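Closari Storage and Parcel Help
Ticket 505: Mixed box, soft goods and snacks together
Status: open, waiting for customer
Print this ticket | E-mail this ticket

Opened in April, 9 in the morning

Good morning. I write about the box service which I ordered for my move. I asked for two boxes, one for soft things (clothes, plush, small blankets) and one for dry food. In the order form I have chosen "keep separate" for both. When I look at my items now, they are lying in one pile, the soft things and the snacks.

I want to explain why it is a problem for me. In my last move, with the company Nazarenko, one bag of jelly was opened under a heavy thing and the syrup went into a wool blanket. I washed it two times and it was still sticky. So I am now very careful with this, please excuse me if I seem too strict.

What I have checked already:

- The order confirmation. It says "keep separate", line 2.
- The item list in my account. The plush and the striped cloth are under "soft", the jelly is under "dry food". This is correct.
- The box labels. I can see only one label number in the account, and it should be two numbers.

I attach the picture. The grape jelly, LOT 100, is directly next to the blue and white striped cloth, and the black and white plush is there too.

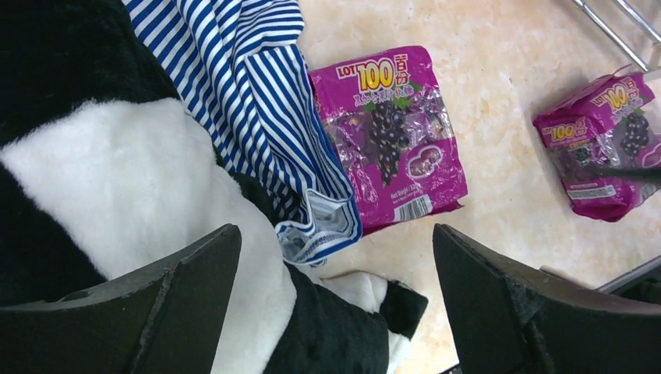
Demyd Stasiv: Thank you for the clear list, it saved me some time. The single label number is the thing to look at first. If both box lines were saved under one label, the packing sheet prints as one box and the "keep separate" note is not printed at all. Please open the order, choose Edit boxes, and tell me if the second line has a label field which is empty or grey. Please do not press Save yet. I would also put all jelly and other soft-filled bags inside a closed food bag before they go in any box, also when the boxes are separate.

Reply from customer, 11.30

I opened Edit boxes. The field in the second line is grey and I cannot write in it. I did not press Save.

I tried also in another browser, and there it is the same. Then I signed out, waited 30 minutes and signed in again. No change.

About the food bags: I have the Plustia ones with a slider, the middle size. Are they good enough, or must it be a hard tub? I have one Drotix tub but its lid does not close well in one corner, so I would prefer the bags.

Demyd Stasiv, 12.10

The slider bags are fine for this. Press the air out gently and do not fill them to the top, because jelly bags need a little room. I would not use the tub with the bad corner.

For the grey field, I have released the second line from our side. Please delete this line, add it again as "dry food", and then press Save. You should see a second label number after about a minute. Until then please leave the box open and do not tape it.

Reply from customer, 14.00

I deleted the line and added it again. Now there are two label numbers, thank you. The note "keep separate" is shown beside both.

One more question. There is a second snack with the soft things, in a blue bag, and I do not find it in the item list. Should I add it by hand under "dry food", or does it need its own line? I attach a picture of it also.

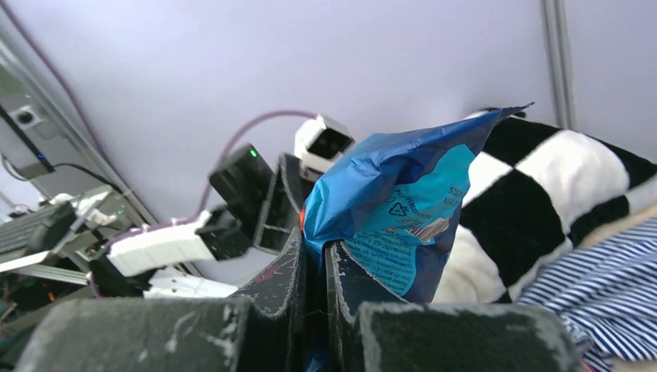
Attachment 2: blue snack bag, with the checked and the striped soft items.

Demyd Stasiv, 14.20

By hand under "dry food" is enough, it does not need its own line. Write the name as it is on the bag, and the best-before date if you can read it. Then please confirm that the new packing sheet shows two boxes, and I will close the ticket.

Closari Help | Contact us | Copyright Closari | Back to top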